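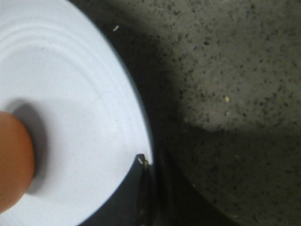

*Figure 1. White dish, close view.*

# Opening-Hour Price Gaps in Thinly Traded Shares

Term project, Financial Markets II
Submitted 2018-12-09

## 1. Question

A share that trades only a few times a day often opens at a price well away from its last close. Part of that gap is news. The rest comes from the thin order book, and it should fade as more orders arrive. This report measures how much of the opening gap is reversed by midday in three small listed companies, and whether a simple trading rule could earn money from the reversal after costs.

The three companies are Reltach (packaging), Skolen (school furniture) and Bratu (cold storage). All three trade on the same regional exchange, pay a dividend once a year and have no listed options. Prindutano, a larger food distributor on the same exchange, is used as the comparison share.

## 2. Data

Daily open, midday, and closing prices were taken from the exchange's public price files. The midday price is the last trade before 12:00. The raw sample has 1,051 company-days for the three small shares combined. Days were dropped if there was no trade before 12:00, if the share went ex-dividend, or if trading was halted at any time in the session. Dropping these left 502 company-days.

The loss is large and is not random. Most dropped days are quiet ones with no morning trade, and Skolen accounts for more of them than the other two together. The results below therefore describe days on which somebody wanted to trade in the morning, which is a narrower claim than the one in the project proposal.

Prices are not adjusted for the Bratu share split in July. The split falls between two sessions, so only one overnight gap is affected, and that day was removed by hand.

## 3. Method

For each company-day the overnight gap is defined as

 gap = ln(open today) - ln(close yesterday)

and the morning return as

 morning = ln(midday today) - ln(open today)

The morning return was regressed on the gap, separately for each company. A slope of zero means the opening price holds on average. A slope of -1 means the whole gap is gone by midday. Standard errors allow for unequal variance across days.

Small gaps carry little information because the minimum price step is wide compared with the share price. A second set of regressions uses large gaps only. A gap counts as large if its absolute size is more than twice the company's median absolute gap. There are 135 large-gap days in the sample.

## 4. Results

The slope is negative for all three small shares. It is closest to zero for Reltach, which trades most often, and furthest from zero for Skolen, which trades least. Bratu lies between the two. For Prindutano the slope cannot be told apart from zero.

Restricting the sample to large gaps moves the Skolen and Bratu slopes further from zero and leaves Reltach nearly unchanged. Of the 135 large gaps, 71 were downward. Splitting by direction shows a stronger reversal after downward gaps, but the two groups are small and their confidence intervals overlap.

Adding the same-day return of the exchange index as a control changes little. The index is dominated by shares that trade all day, and its morning return has a low correlation with the overnight gaps studied here.

## 5. Trading rule

The rule buys at the open after a large downward gap and sells at midday. Short sales were not considered, as no broker we checked would lend these shares.

Before costs the rule has a positive mean return in Skolen and Bratu. After charging half the quoted spread on each side, the mean return is negative in Skolen and close to zero in Bratu. The spread is widest on the same mornings the gap is large. The rule also assumes that an order can be filled at the opening price without moving it. In Skolen the opening trade is often for a very small number of shares, so this assumption is weak.

## 6. Limitations

- Bid-ask bounce has not been separated from true reversal. Closing and opening trades may fall on opposite sides of the spread, which pushes the slope toward -1 with no change in value.
- Company news was not matched to the gaps.
- Quoted spreads were available only at the close. The opening spread was assumed to be at least as wide.

A repeat of section 4 using quote midpoints would deal with the first point. The exchange sells quote data by the month, and the course budget did not cover it.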